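How to run a simulator demo at your open day

I ran the hand simulator for visitors at the Godadon open day in November, and people loved it! Load the grasp scene before the doors open, then pick a plain shape and keep each turn to 20 seconds.

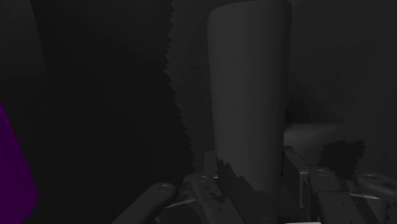 Next, let a visitor close the fingers one at a time – slowly, kids love to mash the keys. If the hand gets tangled, hit reset and start over. I did 79 turns before lunch, so bring water (and a spare keyboard).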